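I finally gave in and moved my little home studio over to a networked audio setup, and I've been grinning ever since! The Plurnell box sits in the hall closet (fan noise and all), one long cable runs to my desk, and my old laptop can breathe again - 42 tracks of the choir project, reverb on nearly everything, and not a single click.
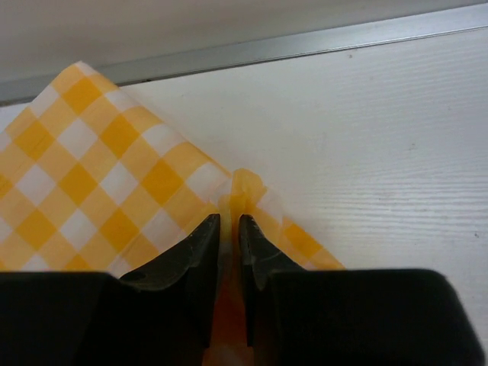
*Yellow gingham, forever my favorite.*

Puspita Liem talked me into it back in December, bless her, and she was patient with all my questions about buffer sizes. I still need to sort out the headphone mix, so more on that soon.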